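Vuloteck Demonstration Laboratory
Station Safety and Inspection Checklist: Hand-Held Gripper Demonstrations
Form 209, issued June 12, 2018

This checklist applies to the tabletop stations used to record tray-filling tasks for the Pidine program. It is to be completed by the station inspector before the first recording of a shift and again after any change to the table, the cables or the grippers. Items marked "Comment" require action within the period stated.

Section A. Station and floor

A1. Station frame stable, no loose uprights. Pass.
A2. Striped markers in place on uprights and on floor. Pass.
A3. Floor clear of cables in the walking path. Comment. One thin cable lies on the carpet to the left of the station. Reroute before the next shift.
A4. Table hole free of objects and sharp edges. Pass.
A5. Cables by the wall desk secured. Comment. Several hang down near the outlet. Bundle and tie off.

Section B. Operator and task

B1. Forearm free of loose clothing, bracelets and watches. Pass.
B2. Gripper cable runs back along the forearm and does not cross the tray. Pass.
B3. Second gripper held clear of the tray when not in use. Pass.
B4. Packages are lifted by a corner or seam. The operator shall not squeeze the filled part of a bag. Pass.
B5. Loose packaging removed from the table. Comment. See below.
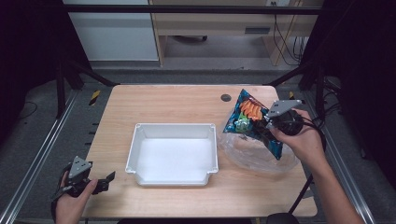 Clear plastic bags are to be taken off the table before recording begins unless the task sheet lists them as an item. A transparent bag left under a package may be caught by the jaws together with it, and the resulting demonstration teaches the robot a grasp it should not repeat. Operators who notice such a bag during a recording shall stop, discard the recording and note the number on the log.

Section C. Grippers

C1. Jaws open fully and close without sticking. Pass, both units.
C2. Metal plates secure. Pass, both units.
C3. Fingers free of cracks. Pass, with comment. Dust and light wear on the finger blocks. Wipe with a dry cloth; replace at 2000 closing cycles.
C4. Straps in good condition. Pass.

Section D. Work surface

D1. Surface free of splinters. Pass.
D2. Marks on surface recorded. Comment. Short dark scuffs are present on the wood. Sand only with the approval of the lab lead.
D3. Glare within limits. Comment. A bright patch shows on the wood in the gripper view. Adjust the overhead light and check again.

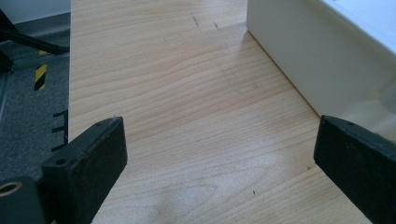

Inspected and reported by Bhupendra Rajput
Station Safety, Vuloteck

Items A3, A5 and B5 are to be closed by the shift lead and initialed on the paper copy. Item D3 may remain open for one shift if the recordings are marked accordingly. The station is released for use once B5 is closed. Completed forms are kept in the Ostum binder for 16 months.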